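Brirno Recipe Card Collection

3 min read

Brirno is a set of 474 household recipes typed up from handwritten cards and notebooks. Most are for preserves, breads and soups. The files are plain text, one recipe per file, with a single index in CSV.

What is in the folder

The recipes are in cards/, sorted into 12 subfolders by type of dish. The index lists the title, the kind of dish, the main ingredient, the language of the original card and the name of the person who typed it. Scans of the cards are not included. Some families asked us to keep those private, so we left them all out.

How the text was made

Sheyla Carhuamaca and Renato Aquino typed the cards. Herman Nair checked each file against the original and fixed typing errors. Spelling mistakes made by the cook were kept. Where a word could not be read, the file has [unclear] in its place.

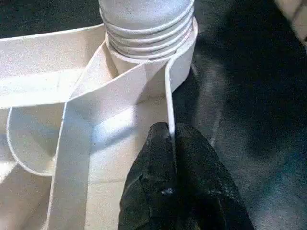

Amounts are copied as written. "A glass of oil" stays "a glass of oil" and has not been changed to cups or milliliters. If you need standard units, use the script in tools/, but check the results for baking. It treats every glass as the same size.

Known problems

- 11 recipes have no title. They are listed as "untitled" plus the first ingredient.
- Canning times on older cards may not meet current safety advice. Do not follow them without checking.
- Soups with two versions appear twice, with "b" added to the second file name.

Use

Free for personal, school and research use. Please credit the Brirno collection. For a printed run of more than 1,000 copies, write to Nidia Cabrera first.

Last updated 20 June 2024. The next batch of cards is planned for December.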